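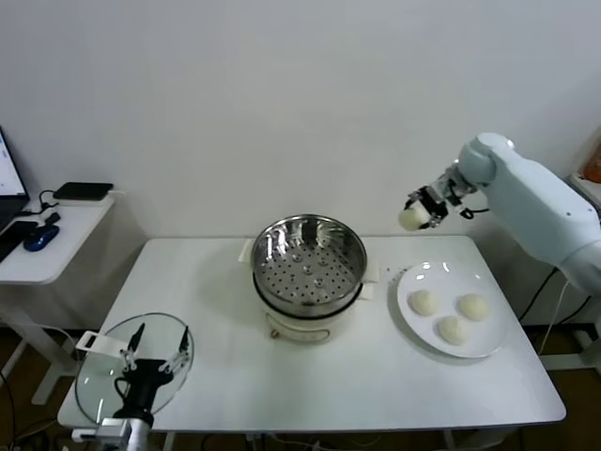 在冷水里谈生意的人

2018-09-19

珊齐亚娜·菲利普（Sânziana Filip）迟到了，进门第一件事是把暖气关掉。我穿着毛衣，看着她脱掉外套，只剩一件短袖衬衫，然后她问我介不介意开窗。我说不介意，这是当天我撒的第一个谎。

菲利普研究人在寒冷中怎样发抖。准确地说，她研究的是骨骼肌在寒战时用什么燃料、按什么次序用，以及为什么有的人抖起来像一台老式洗衣机，有的人却安安静静，体温照样稳住。她先读生物化学，后来转到生理学，如今一半时间在杜基茨（Dukitz）的冷应激实验室，另一半时间经营一家叫 Stillov 的小公司。两个一半加起来，据她说，大约是一个半。

“学生物化学的时候，我研究的是离开了身体的酶。”她说，“酶在试管里很听话，给它底物，它就干活。后来我想看看它在人身上怎么样，才发现人会迟到，会偷吃早饭，还会在抽血的时候跟你聊他的前妻。”

我问她是不是因此怀念试管。

“每年一月都怀念。”她说。一月是招募受试者的旺季。过完年的人突然都想燃烧点什么，听说有个实验室可以坐着不动就消耗热量，纷纷打电话来。等他们知道要穿着泳裤坐进冷水循环服，并且在鼻子前面扣一个透明罩子，电话就渐渐少了。

受试者在冷室里待四十分钟，前臂上留着一根静脉导管，胸口和大腿贴着肌电电极。罩子负责收集呼出的气体，由氧和二氧化碳的比例推算这一刻身体烧的是糖还是脂肪。原理在教科书里占两页，做起来要占一整个上午，外加一个下午用来找是哪根管子漏气。

“漏气是这一行的家常便饭。”她说，“我见过做得极漂亮的曲线，漂亮到我们已经开始讨论投哪家期刊，后来有人踢到了一截软管。”

那截软管后来成了 Stillov 的起点。菲利普不喜欢“创业故事”这个词，她认为故事里的人总是先有一个愿景，而她当时只有一肚子火。市面上的气体收集罩要么是给重症病房设计的，默认戴的人不会动；要么是给运动员设计的，默认戴的人喘得厉害。发抖的人两样都不沾，他呼吸浅，下巴却一刻不停，罩子边缘跟着抖，密封就完了。

她和一位做密封件的工程师合作，花了两年做出第一款产品，取名 Londar。我问名字有什么含义。

“没有含义。域名便宜。”
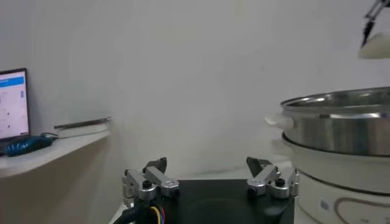
夹爪张开，两片深灰色指尖垫相对。

Londar 的罩沿是一圈软硅胶，里面有若干彼此独立的小气囊，下巴往左歪，右边的气囊就跟着撑开。听上去简单。第一版做出来以后，他们发现硅胶在低温下变硬，恰好在最需要它软的时候不软。第二版换了配方，软是软了，味道像轮胎店，受试者戴上以后呼吸频率明显升高，数据里平白多出一个谁也没想研究的现象。

“我们差点为它写一篇论文。”菲利普说，“《轮胎气味对静息通气量的影响》。我现在还觉得审稿人会喜欢。”

第三版能用了。到目前为止，用这一版完成的冷暴露测试共有1,044次，菲利普报这个数字时流利得像在报自己的生日。我问她其中有多少次成功，她说那要看我所谓的成功是指数据能用，还是指受试者愿意再来。

公司现在有八个人，其中有一个全职处理海关文件。最大的客户是亚库布（Yakubu）基金会资助的一个山区生理项目，那边的研究员把罩子背上山，在帐篷里测牧民夜间的代谢。他们寄回来的反馈意见第一条写着：包装盒很好，可以装奶酪。

“我把这条转给了全公司。”她说，“设计包装盒的同事高兴了一个星期。”

至于科学本身，菲利普的兴趣一直没怎么变。寒战刚开始时肌肉主要依赖什么燃料，低强度的持续颤抖和一阵一阵的剧烈颤抖又有什么不同，同行之间争论已久。她的团队倾向于认为，个体差异里有相当一部分可以用肌纤维募集的方式来解释：有的人习惯动用大批纤维轻轻地抖，有的人则每隔一会儿来一次大的。她把前一种叫“上班族”，后一种叫“艺术家”。

我问我是哪一种。她看了看我抱在胸前的胳膊，说从窗户开着到现在，我更像艺术家。

这类分类当然不会写进论文。论文里有另一套说法，长得多，而且每一句都可以往后退半步。菲利普对此并无怨言，她说写论文和写融资材料是同一门手艺的两个方向，一个教你把话说小，一个教你把话说大，麻烦在于她常常在同一天下午写两样东西。有一回她把句子贴错了地方，投资人收到的材料里写着“本结果应谨慎解读”。

“他们还是投了。”她说，“后来那位先生告诉我，他以为那是一种营销风格。” 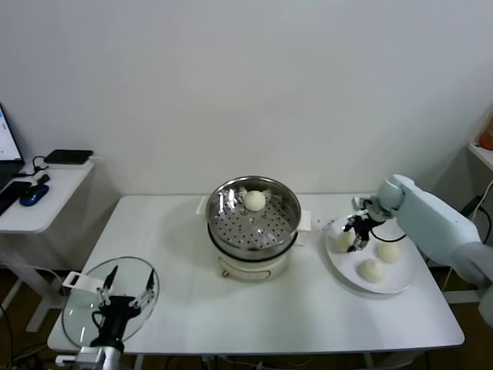 电蒸锅里一个馒头，旁边盘子里三个。

谈到钱，她的语气反而松弛下来。头几年公司没有办公室，库存放在她家的走廊里，家人进出要侧着身子。后来搬到实验室楼下，房租不贵，缺点是楼上的冷室一除霜，他们的天花板就滴水。她把这归为“产学研结合”。

我问她有没有想过辞掉学校的职位，专心做公司。她说想过，通常是在改完本科生实验报告之后。也想过反过来，关掉公司回去做研究，通常是在见完会计之后。两种念头出现的频率差不多，她就当它们互相抵消了。

“您会推荐年轻的生理学家走这条路吗？”

她想了很久，久到我开始怀疑她是不是在等我冷得主动换话题。

“我会推荐他们先学会修管子。”她说，“学生来我这里，第一个月不碰数据。拆仪器，装回去，再拆。有个学生跟我抱怨，说她读了这么多年书，现在每天和扳手在一起。我说你把这台流量计装好，它读数准了，你就比半数发表过文章的人更清楚自己在量什么。她后来做得很好，也一直没有原谅我。”

最近常有健身品牌来找她，希望她为冷水浴、冰桶或者某种带拉链的降温背心说几句话。她一概先问对方打算让用户瘦多少，听到答案之后再决定是客气地挂电话，还是不客气地挂。

“冷是会让你消耗能量的，这一点没有问题。”她说，“问题在于出来以后你会饿。我们的受试者做完测试，走廊里那台自动售货机就遭殃了。我有个同事想研究这个，论文题目都拟好了，可售货机公司不肯给销售记录。”

她自己并不泡冷水。我原以为一个在短袖里谈笑风生的人，每天清晨总要去湖里游上一圈。她听了很吃惊。

“我为什么要去湖里？湖里又没有罩子。”

眼下她手头有两件事。一件是 Londar 的儿童尺寸，难处主要不在尺寸，在于孩子一戴上就要学飞行员说话，二氧化碳读数随剧情起伏。另一件是把过去的测试数据重新整理一遍，统一格式，公开给同行使用。后一件没有经费，也没有截止日期，她说这种工作她最喜欢，可以一直说快做完了。

采访结束时她问我冷不冷，我说还好。她从抽屉里拿出一份受试者知情同意书，连同一支笔推到我面前，说下周二上午还有一个空位，早饭不能吃。

我把表格带回了家，目前还没有签。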